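Can a machine do the laundry yet? (or anything else around the house)
General Discussion > Home Automation

trollow_fan
Started wondering after watching clips all evening. Where are we really with chores? I don't mean vacuums. I mean dishes, beds, folding. Is anyone here close to it?

Sivaprasad T
Shop floor guy here. We have 2 arms loading trays and they are wonderful, I'll defend them to anyone. But the parts are rigid and come in the same way up every time. One got through 1,154 parts last shift without a stop. Hand it a sweater and it's helpless.

hadiza_d
Disagree with "helpless." Towels are pretty much there! Give it a square of cloth on a clear table and it'll fold it, slowly. Two years back I wouldn't have believed that.

Sivaprasad T
A towel has four corners and no opinion about which side is the front. Call me when it does a shirt out of the basket.

wakana
I'm with Hadiza, mostly. I think people get hung up on the fold when the hard bit is everything before it, like finding the sleeves and getting the thing flat with the front facing up. Once you're there it's sleeves in, bottom up, done. I time myself (yes, I'm that person) and a cardigan takes me 15 seconds from flat, but almost a minute if it starts in a ball.

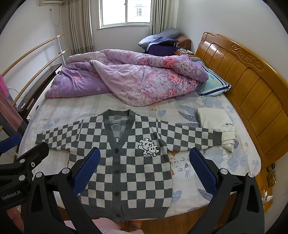
Knits are my favorite test because they stretch. Pull one sleeve too hard and the whole body shifts, and then your hem is crooked. Buttons help a lot, they give you a center line to fold to. And I'd want it to work on a bed, with a quilt shoved up at the top and other laundry lying next to it, since that's where I fold!

trollow_fan
OK the center line thing is smart. Stealing that for my own folding.

reece_h
Still say 17 years before I trust one with wool.

hadiza_d
Way too gloomy, Reece! I'd say it does my socks before you replace that dryer.

Sivaprasad T
Socks I'll give you. Pairing them is another thread.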